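Speaker notes: Who gets a vote at the graduates' meeting?
Stunddale alumni day, 9 Dec 2023, afternoon slot, 20 minutes plus questions

(Wait for the door. People will still be coming in with coffee.)

Hello everyone, thanks for giving up a Saturday. I'm Guðlaug, I did my degree here and then hung about for another one, and I've been going to the graduates' meeting for 14 years, which tells you something about my social life. Pause for the polite laugh.

Say early on: I'm speaking for myself. I signed the October letter, some people in the room signed the reply to it, and we're all going to have tea together at four.

What happened, quickly, for anyone who's been sensible and stayed out of it. The annual meeting was called for a Thursday at half past five. There were 46 of us there in person. The university has a lot more graduates than that! The motion was about whether people joining online could vote as well as listen, and the chair ruled it out before we'd got to the end of the first speech. Then it all went a bit loud.

(Don't do the impression of the chair. Aigars asked nicely.)

The reply to our letter said the meeting was "taken over". I've read that line a lot of times and I still don't know who is meant to have done the taking. I was sitting next to Thiện Diệp, who'd come straight from work and was eating a sandwich. Dalia Sproģis seconded the motion and sat down again. There was shouting, yes, and some of it was from our side, and I said so in the letter. I'd like the people who wrote the reply to say the same about theirs.

Now the rules bit. Keep it light, they've just had lunch.

Rule nine says a graduate may vote if "present". It was written when the only way of being present was to turn up. The chair reads it as in the room. Deividas Krūmiņa, who taught me public law and is far more patient than I am, reads it as taking part. You can make a decent case for either, and I'll give the chair that. What I can't find anywhere is the chair's power to settle it alone, on the night, with no vote. Rule 17 sends a disagreement over wording to the meeting itself. Read rule 17 out, slowly. It's short.

Then the petition. We got 1260 names in three weeks, and loads of them came from people who live nowhere near here. There's a nurse in Akirport who hasn't been back since she graduated and wrote us a whole page (ask me at tea, it's lovely). The senate office says the names have to be on paper with a signature. Fine, we're doing it on paper, it's just slow, and postage from abroad is a horror.

(Check clock. If past twelve minutes, skip the Povwood bit and go straight to money.)

Povwood. Their graduates' body moved to mixed voting a while back, after a row very like ours. They check people in by student number, they open the vote for ten minutes and they read the result out in the room. I went along to watch one. It was dull! I was so pleased. Somebody moaned about parking.

Next slide, leave it up while I talk about money.
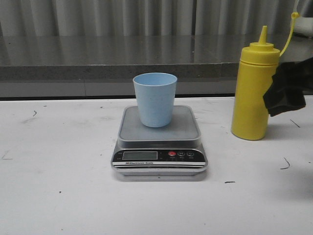
Slide 7: cup on a kitchen scale

Money. The Ramanauskas bequest pays for the hall and the printing, and the argument going round is that an online vote would eat into it. I asked to see the costs and was told they're being prepared. I asked again in October, same answer. So I'd like us to stop saying it's too dear until there's a figure on a page we can all look at. If it comes out high, I'll say so, and I'll say it into this microphone.

Next, what we're asking for, and keep to these, Guðlaug, no wandering off:

A special meeting before the spring term, called under rule 17.
One question on the paper: does "present" include online?
Somebody other than the present chair running that item.

People will ask whether this is really about the chair. Answer: I voted for him, twice. He's put in years of evenings and I think he got this one wrong.

People will also ask about the letter's tone. Answer: paragraph four was mine and I'd soften it now. I wouldn't change the rest.

Paper forms are on the table by the door, pens too, please leave the pens. Aigars Ķēniņš has the rule book if you'd like to check my reading of anything. Right, questions, and could you say your name and your year first.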